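搬家以后的第一份收纳清单

8/22/19

四月搬进现在这套房子的时候,我以为东西不多,两趟车就能拉完。最后拉了五趟。大件很快有了位置,床靠墙,书桌靠窗,衣柜是房东留下的。麻烦的是小东西:发圈、耳环、别针、备用纽扣、各种充电线的转接头。它们每次都被我倒进同一个抽屉,要用的时候再全部倒出来。

上个月我终于决定把这个抽屉清掉。做法是从Ida Thiele那里学来的,她以前在Siltov的一家小饰品店管库存,店里的货比我家多得多,可她找一副耳环用不了一分钟。她的规矩只有一条:先按使用频率分,再按种类分。我以前一直是反过来的。

每天用的放在伸手就能拿到的托盘里,每周用的放抽屉前半格,剩下的装盒,写上日期,放到衣柜上层。

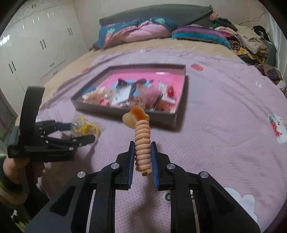 装盒的东西多久没用就该处理掉?

我定的期限是12个月。到期那天打开盒子,没想起来过的就送人或者扔掉,换季用品和证件类的东西不算在内。

期限短一点也可以,但我试过半年,结果把冬天的帽针送走了,十一月又买了一个差不多的。

收纳用品方面我花的钱很少。一开始在Brulametti看中一套分格盒,尺寸写得很清楚,拿回家才发现抽屉内侧有一道木条,盒子推不到底,只好退掉。后来用的是装茶叶的铁盒和几个鞋盒盖,效果差不多。唯一专门买的是Ryu的标签纸,一卷最多能写50张,撕下来不留胶,这点我比较满意。

小首饰我建议留着原来的透明袋。倒进盒子里混放,细链子会打结,成对的东西也容易剩一只。袋子不好看,但隔着就能认出是什么,竖着排在浅盒里,翻起来很快。
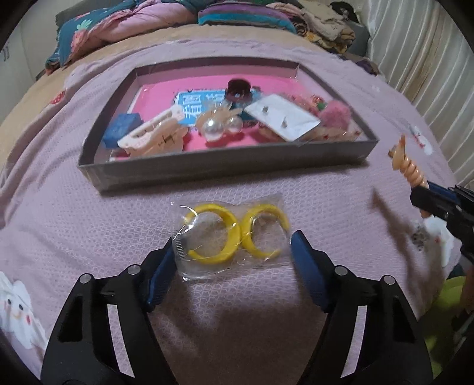 袋口不严的可以换成小号自封袋,大小合适就行,太大的袋子在盒子里会折起来,反而占地方。银饰最好把空气挤掉再封口,氧化会慢一些。我有一对在Istska旅行时买的银耳钉,敞开放了一个夏天就发黑了,用擦银布擦了很久才恢复。

整理的时间也说一下。全部做完用了两个晚上,第一晚只分类,第二晚装盒贴标签。中间那一夜东西都摊在书桌上,早上吃早饭只能去厨房站着吃。如果家里有猫或者小孩,最好一次做完。

现在还没解决的是线材。手机换过几次,旧接口的线我不敢扔,又认不全是哪台设备的。目前先用纸条缠着,写了“待查”,放在衣柜上层最右边。下次休假再弄。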